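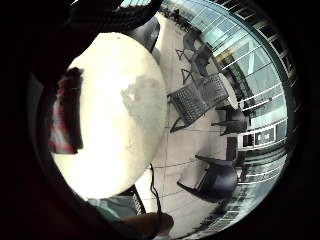
White tables, wicker chairs and one stripy (or is it checkered?) cloth

October 31, 2020

Welcome to the Loston cafe corner! I've been meaning to put up a page about this room since April, and tonight I finally sat down with a cup of tea and did it. I love a big round table — everybody can reach the cookies and there's no head of the table to fight over. The white tops are a pain with coffee rings, but they make the whole place feel brighter, so I forgive them.

The dark gray wicker chairs are my favorites (you can sit in one for an entire afternoon, ask me how I know). My sister votes for the black molded ones, and they do wipe down faster, I'll give her that. I like them mixed up together by the glass, with the light beige tile underneath.

And the red-and-white cloth! I have a weakness for anything red and white on a plain table. I paid 6 dollars for one a lot like it at the Skundier market and it's been through almost 63 washes. Next up on the site: the Undia porch.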